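Home and Crafts > Faux plants and flowers

What do I fill a pot with so a fake tree stops tipping and still looks like dirt?

Asked 23 February 2022
Viewed 373 times

I bought one of those Ivia olive trees in October (the skinny one with the bendy trunk) and it came stuck in a black plastic cup about the size of a yogurt tub. It looks silly on its own, so I got a nice light-colored pot for it, 8 inches across the top, with a saucer. So far so good!

The problem is everything in between. I set the cup down inside the pot and it wobbled. I packed newspaper around it and it leaned. I packed more newspaper and it leaned the other way, and now whenever somebody walks by with a backpack the whole thing goes over and I'm picking newspaper off the rug. I did end up cutting the cup away, so what I have now is a bare stem with a stubby bit of wire at the bottom and an empty pot.

What I'd like is something that goes in the pot, gets firm, holds the stem up straight, and is brown and lumpy on top so I don't have to hide it under a pile of moss. I tried moss. The cat ate some of it and we don't need to talk about that further.

Things I've already ruled out: plaster (I live up two flights and I don't want the weight, plus I'd like the pot back someday), and real dirt, which I had in there for a week and it got everywhere and didn't hold a thing. The person at Dobos told me floral foam and sold me a brick of it. It holds okay, but it's bright green, and if you pull the stem out to dust it the hole gets bigger every time.

I also want to be able to stick a few small twigs in around the main stem, because one trunk in the middle of a wide pot looks lonely. Is there a way to plan for that ahead of time or do I just drill it later?

Oh, and it's going on a shelf by the window, so nothing that smells when the sun hits it please.

2 answers

Gravel. Put the stem in, pour gravel around it, shake the pot till it settles. Aquarium gravel comes in brown. Cheap and you can take it out whenever you want.

Comment: Wouldn't that be just as heavy as the plaster though?

Comment: Not if it's a small pot. Mine isn't heavy. Get the brown kind.

Marked as accepted by the asker

Salt dough! I've done a bunch of pots this way and I'm never going back to foam. It's flour, salt and water, you've probably got all of it in the kitchen right now, and it dries hard enough that the stem stands up on its own but you can still chip it out with a butter knife when you get tired of the tree. Which I did, twice, with the same pot.

My usual batch is two cups of flour, one cup of salt, and warm water until it stops crumbling. Start with a bit less than a cup of water and go slow. For color I knead in cocoa powder. It smells like brownies for a day and then it doesn't smell like anything, but if you have a cat who eats decorations I would use brown craft paint instead. (Keep any salt dough away from pets in general, it's way too salty for them. So either put the pot where the cat can't reach or go with the gravel person's idea, I won't be offended.)

You don't need to fill the whole pot with it. I make a false bottom out of crumpled foil or a chunk of your leftover green foam, push it down tight, and then only the top couple of inches are dough. If you fill the pot all the way with dough you will be waiting until summer for it to dry. Ask me how I know. I had one that was still squishy underneath after three weeks and I'd already given it to my mother-in-law.

So: false bottom in, then take your dough and flatten it into a fat pancake a little smaller than the opening, and press it down inside. Don't smooth it. This is the part people overdo! They get it lovely and flat and then it looks like a pudding. Real potting soil is lumpy, so poke it with your knuckles and drag a fork through it in a couple of places and leave the edges ragged where they meet the side. Cracks are good. It will pull away from the side a bit as it dries anyway and that makes it look better.

For the stem, make the hole while it's soft. I use the handle of a wooden spoon, wiggled in a circle so the hole ends up slightly wider than the wire, because the dough tightens up a little around it. Same thing for your twigs, so yes, plan ahead! A chopstick is perfect for those. Go in at a slant if you want them to lean outward. Three is plenty for a pot your size, and you don't want them evenly spaced or it looks like a bowling ball. Then leave the holes empty while everything dries and twist the chopstick around in them once a day so they don't close up.

You can drill it later, but I've cracked one that way and the crack went all the way across. If you forget a hole, dampen the spot overnight with a wet paper towel and try again with the chopstick the next day.

Drying: just leave it out. I know people put salt dough in the oven, but I wouldn't do it with a pot you like. Turn the pot a little when you think of it so the window side doesn't get ahead. When the top sounds hollow when you tap it, you can put the tree in. If the stem rattles, wrap the wire in a bit of masking tape until it's snug. I've used Pralex putty for that too, which works but leaves a gray smear.

And if you want it darker at the end, strong black coffee dabbed on with a sponge, in patches, and let it dry again. A little dry used coffee scattered on top isn't bad either, though you'll be vacuuming the shelf.

White container, brown top, hole in the middle for the main stem:

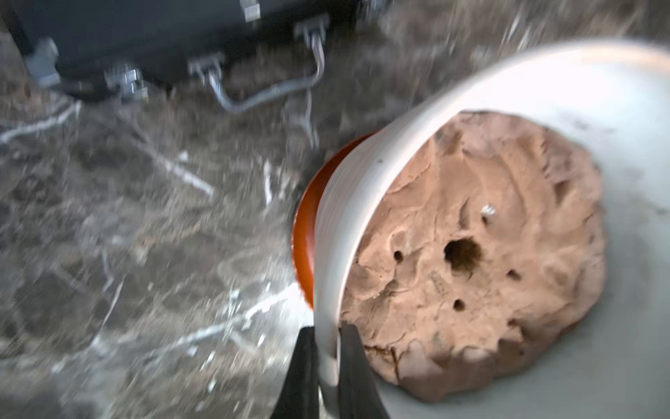
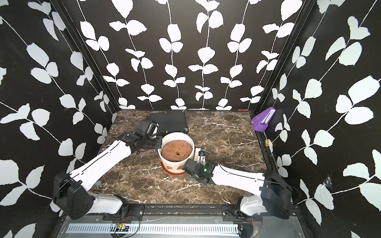 I'd add one thing on the empty holes: put a straw in each of them for the first couple of days. I made a pot following pretty much the same steps, and the chopstick kept dragging crumbs down into the bottom until the twigs wouldn't go in deep enough. With the straws I just pulled them out once the top had set and the holes stayed open. I did mine with Adon craft paint in dark brown and used 224 grams of salt because my scale was out and my measuring cup was in the dishwasher, and it came out fine, a little sparkly. Also, does anybody know if it holds up in a bathroom? Mine is in the hallway and I'd like to do a fern next, but I'm worried about the steam from the shower making it go soft again.

Comment from the asker: Thank you all!! I'm going with the dough and the paint, and the tree is moving up to the tall bookcase where the cat can't get at it. I still have most of the green foam, so that's my false bottom sorted. I don't know about bathrooms, but I'd guess no on the steam. Maybe a coat of varnish first?

Comment: Varnish underneath too if you can get at it. The top coat alone didn't do it for me.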